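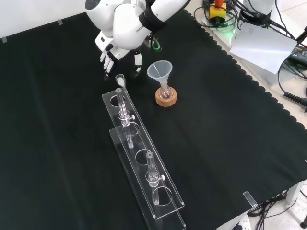
Sallside lab teaches robot arm to handle powders by remote control

January 2021

A small group at Sallside is training a robot arm to do one of the duller jobs in chemistry, getting a measured powder into a flask. An operator wearing a tracking glove moves a hand, and the arm and its fingers follow. Each run is recorded, and the recordings are used to train the software that will later try the job alone.

The group has collected 848 runs so far. Dulce Bañuelos, who runs the project, said 369 of them were clean enough to use.
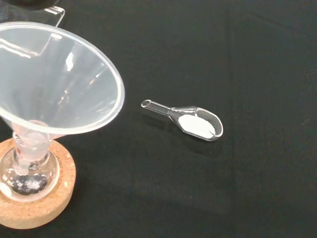

Photo: Wyn Watkins / Sallside

The task uses a glass scoop, a plastic funnel and a 50 mL flask held in a cork ring. Tipping the scoop is the hard part. "You can't feel the glass through the glove," said Leopoldo Arriaga, one of 2 trained operators. "You go by what you see, and you go slow."

A good run takes him some 700 seconds. By hand he would be done in well under a minute.

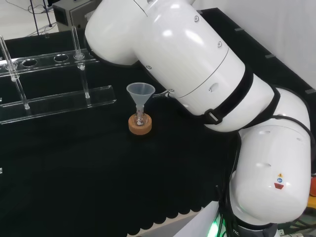

Bañuelos wants more runs from new operators before the software is tested, as the two current ones have picked up the same habits. Apolinar Palacios is due to start training next. The first tests without an operator are planned for August.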